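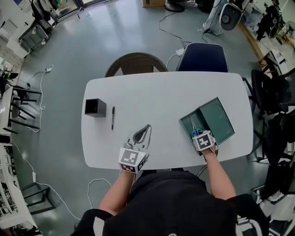
Olwood 3 dimple cylinder: false set on pin 4, or worn key?

tapered_shim
I have an Olwood 3 euro cylinder, dimple key, six pins plus a sidebar. The original key works in the left orientation and sticks in the right. A copy cut on a Melta machine does not work either way. Picking it, I get a clear false set, a few degrees of core rotation, and then pin 4 gives no counter-rotation at all. Spool, or a pin hung up on a burr?

coreshift
Measure the key before you blame the pin. These keys are nickel silver and the cuts wear at the shoulder. If one side is worn more than the other you get what you describe. What does the depth gauge say on position 4, both sides?

tapered_shim
Left side reads 0.60 mm, right side 0.74. The chart I have gives 0.60 for that depth.

coreshift
Then it's the key. The pin drops too far on the right side and the driver sits across the shear line.

nlk_bench
I don't agree. Wear makes a cut deeper, sure, but 0.14 is a lot for a household key, and he would see it on the neighboring cuts too. Post the other positions. Also, a worn key says nothing about why pin 4 won't counter-rotate under a pick. Those are two separate faults until shown otherwise.

tapered_shim
Other positions are within 0.02 of the chart on both sides.

nlk_bench
So not general wear. Either the key was cut wrong on that side or somebody has been at it with a file. My money is on the file.

Posted Mar 22, 2021
hollowdriver
The early Olwood 3 had a serrated driver in position 4, not a spool. Serrated drivers click and hold but give almost no counter-rotation. Later cylinders have spools in 2, 4 and 5. You can tell them apart by the face: early ones have the name stamped, later ones have it engraved by laser and it's shallower. Go very light on tension. I use a 0.6 mm flat bar at the bottom of the keyway.

coreshift
Is that from a parts list or from ones you opened? I've gutted two with stamped faces and both had a spool in 4.

hollowdriver
Opened. Could be that mine had been repinned. The Ljungberg kit has serrated drivers of the same diameter, so a shop repin would look like that.

nlk_bench
A shop repin would also explain the key. New pin, old key touched up on one side to suit, other side left alone or overdone.

tapered_shim
Face is stamped. I'll gut it. Is the plug follower the standard 13 mm?

coreshift
12.7. With a 13 you'll be forcing it. Pull the clip at the cam first, and keep the sidebar side facing up or the two small springs go on the floor. The Nikbridge follower fits if you polish the end.

tapered_shim
Gutted. Serrated driver in 4, and the key pin has a flat filed on the tip. The other five drivers are spools and standard.

nlk_bench
Repinned, then.

coreshift
OK on the driver. I still wouldn't copy from that key. Decode from the pins, use the chart value for 4, replace the filed pin and cut to code.

melted_blank
Does anyone know if the Melta can cut these to code at all? Mine only traces.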